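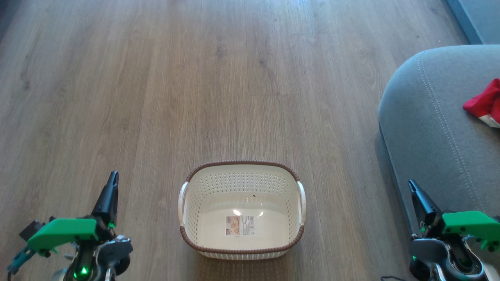 13 Jul 2020

Print this entry | E-mail this entry

We got back from Britidcombe a little after nine last night and I didn't write anything down, so this covers both days.

My aunt had asked us in March to come and help her sort out the cottage before it goes up for sale, and of course none of that happened in March. We finally went on the first weekend that suited everybody. It is 105 miles from our driveway to hers. We left at six with the two boys half asleep in the back and my mother up front with the cooler under her feet. She wouldn't let us put it in the trunk. She wanted to be able to reach the grapes.

We stopped once, at the gas station in Fulamia, and ate egg sandwiches standing up by the air pump. The younger one dropped his and cried, and I gave him half of mine. The older one wanted to know if Aunt's pond still had the big fish in it. I said I had no idea and he would have to look for himself.

The cottage was hotter than I expected. My aunt had done a lot already. The kitchen was packed except for the kettle and five mugs, and the hall was full of boxes with her writing on them, most of it hard to read. My husband took the shed. Mom and I took the back bedroom, where my uncle kept all his papers. He saved everything. We found the receipt for the Ezzat piano, 354 dollars, folded inside the tuning book, along with a note to himself about moving it away from the radiator. He never did move it. My aunt read the note, laughed and put it in her purse.
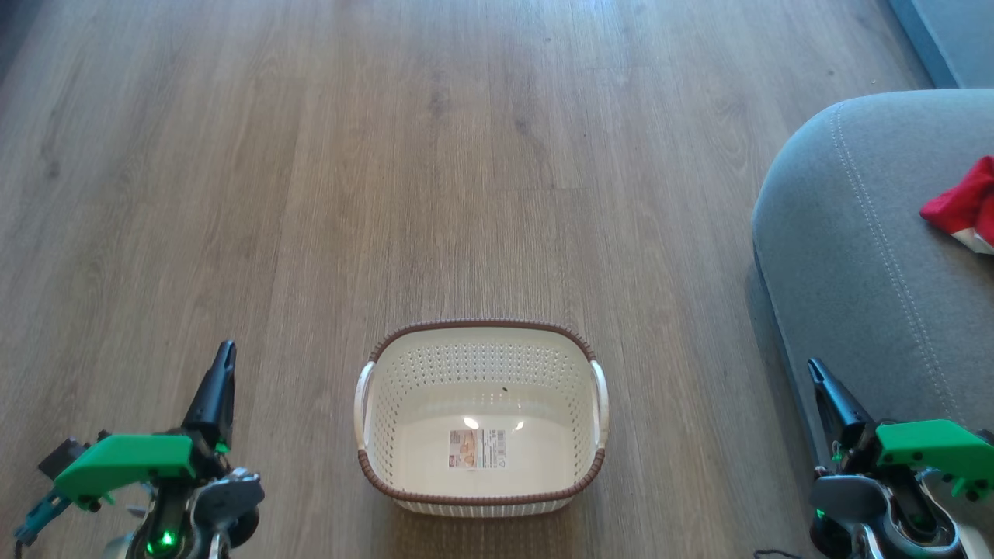 Asmaa Salem
Mother of two and keeper of this diary

The piano was the hard part of the weekend. My aunt wants it to stay in the family, and we are the only ones with a wall for it. The moving company quoted her nearly 800 dollars, and I think that is too much for a piano with three dead keys. My husband thinks we could do it with a rented truck and his brother. I don't want his brother under a piano. We left it that I would call the tuner in town and ask whether it's worth fixing before anyone lifts it.

The boys spent most of Saturday at the pond. There is still a big fish, or at least one that looks big when you're eight. They named it Rorimon, after the dragon in the book we're reading at bedtime. They came in for supper muddy up to the knees and my aunt hosed them off in the yard, which was the best part of the day as far as they were concerned. Supper was cold chicken, tomatoes and the last of her bread and butter pickles. She gave me the pickle recipe. I've asked for it every summer for years and she always said she would mail it.

We slept on the floor in the front room with all the windows up. Mom got the couch. I heard an owl at two and again at four, and after that I gave up and sat on the porch steps until it got light. My aunt was already out there. We talked some about the new apartment and whether she'll miss the garden. She says she won't miss the weeding. She's taking the peony by the gate if somebody will dig it up for her in the fall, and I said we would come back for that.

The second morning was photographs. We had meant to get through all of them and did one drawer. There are a lot of people nobody can put a name to now, and Mom and my aunt disagree about most of the rest. I took an envelope of the ones from the old house, and I want to get copies made for my cousins before I forget where I put it.

Slow drive home. There was road work past Fulamia and both boys fell asleep with their mouths open. The bill for the water heater was waiting in the mailbox, 536 dollars, so the piano will have to wait a while whatever the tuner says.

To do this week: call the tuner, buy pickling salt, return the library books, find the older one's other sandal. I think it's still by the pond.

Contact | Copyright Asmaa Salem, all rights reserved | Back to top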